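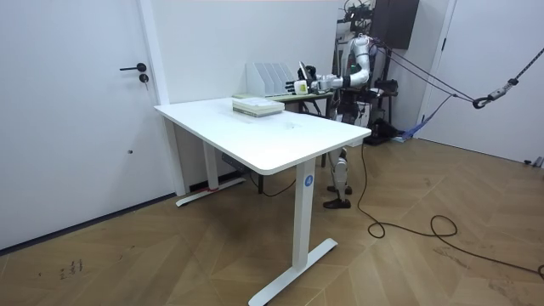
Two weeks are enough for a desk to disappear under books, one customer from Plaltitz wrote to us, and after this you do not work at the desk any more, you work beside it. We have received many letters of this kind, and they were the beginning of the service which we present today.

Plaltitz, 2/22/25 - Dirkico, the supplier of office furniture, starts its new desk service Tenine. It is made for people who keep paper books, booklets and magazines in the room where they work, and who do not want to buy a big bookcase for them.

The service has two parts. The first is a visit of 60 minutes, in which the books and papers on the desk are looked through together with the customer. The second is a white desktop file organiser with upright slots, which stays with the customer after the visit. The price for both is 150 euros. For offices with more than one desk, a separate price list can be asked for. 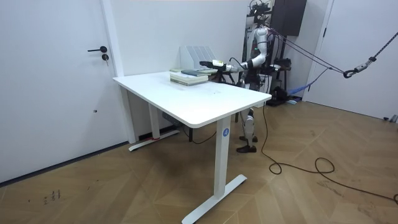
Books in a stack near the back of a white standing desk, with the file organiser behind them.

The order of work is simple. Everything which lies on the desk goes first into one stack, with the larger books at the bottom. Then each piece is taken in the hand and the customer decides: into the organiser, into another room, or away. Thin booklets go upright in the slots, as they are easily lost between two thick books. Hardcover books can stand there too, with the spine to the front, if they are in use in the same month. All others belong on a shelf.

Tenine was prepared mainly for standing desks. On such a desk a high pile is not very comfortable - when the top moves up or down, the pile moves with it, and the books slide. We recommend to keep the organiser at the back edge and to leave the front of the desk free for work.
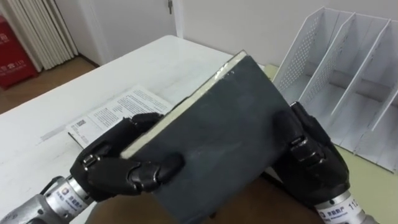
Hardcover with plain dark grey cover; on the table, an open booklet; at right, the white file holder.

During the trial period, desks in the offices of Pacheco were put in order with the same method, and more than 2000 books and booklets were sorted. The most frequent wish from the trial was for wider slots, and a wider organiser is planned for later in the year.

Visits can be booked from March in Plaltitz and the neighbouring towns. A booking can be changed without cost until 24 hours before the visit. Customers are asked to leave the desk as it is and not to tidy it before we come.

Orders and questions from the press are answered by the Dirkico office in Plaltitz.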